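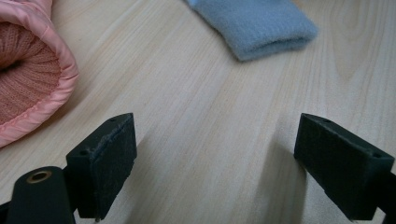
OPEN DAY

News > Threads > Robotics Open Day

Mon 19 October | Posted by Lilian Mabula, Brornside Robotics Center

1/ Brornside welcomed 77 visitors to its robotics open day this morning. Our thanks to all who came, and to Arruda for the loan of the tables.

2/ The first demonstration covered household textiles. A pink knit hat and a folded light blue cloth were set out on the table for the two-finger gripper.

3/ Soft goods remain a hard problem. A hat does not keep its shape when it is held, and a folded cloth can open at the wrong corner.

4/ Wekesa Laizer led the session and took questions for nearly 2 hours. Many concerned finger pads — how often they are changed, and who decides.

5/ Visitors from Jisow asked whether the Flullell software will be shared with schools. A decision is expected in April.

6/ Guided tours of the workshop continue this afternoon in groups of five. Please sign in at the front desk and leave bags in the cloakroom.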